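Akach Round Dining Table, Carp Medallion
Tornville Collection — Dining and Occasional

Product code: AK-UTBY-R
Supplied by: Watkins of Tornville
Page last revised March 10, 2026

Overview

The Akach is a large round table in dark brown wood with an inlaid central medallion. It is made to order in the Utby workshop and delivered in two parts, top and pedestal. The top is finished flat and sealed, then fitted with a transparent cover so that the decorated surface can be used every day without mats or a cloth.

The table is sold as a dining table. It is also bought for halls and dressing rooms, where the top tends to collect keys, hair clips, small boxes and the contents of pockets. The cover is suited to either use.

Top and decoration

The medallion is a dark reddish-brown disc set at the centre of the top. A thin pale line marks its edge, with cloud-like scrollwork inside it. The inner ring holds a koi in pale grey, with the scales laid in rows and the fins spread. A smaller pale motif is placed towards the rim, with a pair of thin border lines following the edge on either side of it.

The wood outside the medallion is left plain. Grain varies between tables, and we do not match it to order. Shade also varies slightly, and a sample chip can be posted on request.
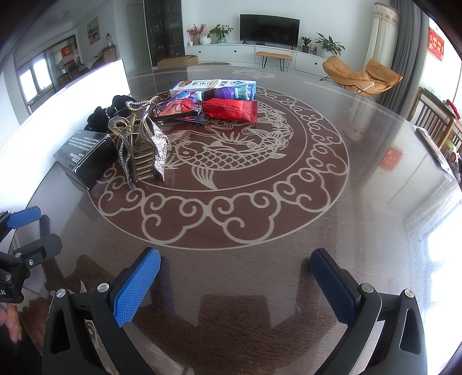

Akach top with koi medallion, transparent surface in place.

Transparent surface

The cover has a gloss finish and reflects ceiling lights and windows. Customers placing the table directly beneath a pendant fitting should allow for this when choosing the shade. A matt cover is not offered on this model, as it dulls the pale lines of the decoration.

The cover rests on 4 clear pads and is not glued. It can be lifted off for cleaning underneath, which needs two people. Replacement covers are cut from the template held on file for each table — quote the number stamped on the underside of the top when ordering.

Care

Wipe with a soft cloth, barely damp, and dry straight away. Hair products, nail varnish remover and scented oils should be wiped up promptly, particularly near the rim, where liquid can run under the cover.

Metal clips, jewellery and anything set with stones should be lifted and not dragged. The cover resists light scuffing but will mark under a hard point. Felt discs are advised beneath lamps and heavy ornaments.

Do not use wax or spray polish on the wood. Neither is needed, and both leave a haze on the underside of the cover.

Assembly

The pedestal is fixed to the top with the bolts supplied. Tighten each bolt by hand before using the key, then check all of them again after 3 weeks of use. Adjustable feet allow for an uneven floor. Leave 100 cm clear between the rim and the nearest wall if chairs are to be used on that side.

Delivery and returns

Delivery is by a crew of two to a ground-floor room. Upper floors are quoted separately — please give stair and door widths with the order. As each table is made to order, returns are accepted for faults only. Transit damage should be reported within 2 working days, with the packing kept for inspection.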